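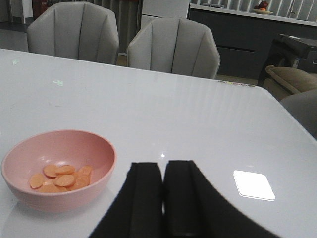 Wrist camera view of the open two-finger gripper beside a bowl of orange slices on a glossy tabletop.

Grekinum has started a side-by-side trial of two gripper sets, Cliklow and Skillar, for handling small flat items in home kitchens. Both are two-finger designs and run on the same arm and controller, with the same wrist camera.

The first round covers 306 grasp attempts per set, spread over 19 starting positions. Each attempt asks the arm to lift one slice out of a bowl and put it down on the table.

"Thin round pieces that overlap are hard to separate, and the camera has to find the edge of the top one," said Quang Lục, who runs the tests. Glare is logged as its own variable – the trial uses a reflective table on purpose, and exposure settings stay fixed for the full round.

Jeferson Cordeiro is responsible for the controller side. He has set the closing force limit at the same value for both sets and will repeat 700 attempts in a second round with a lower limit.

Results are due in February. Force and position logs will be released with them.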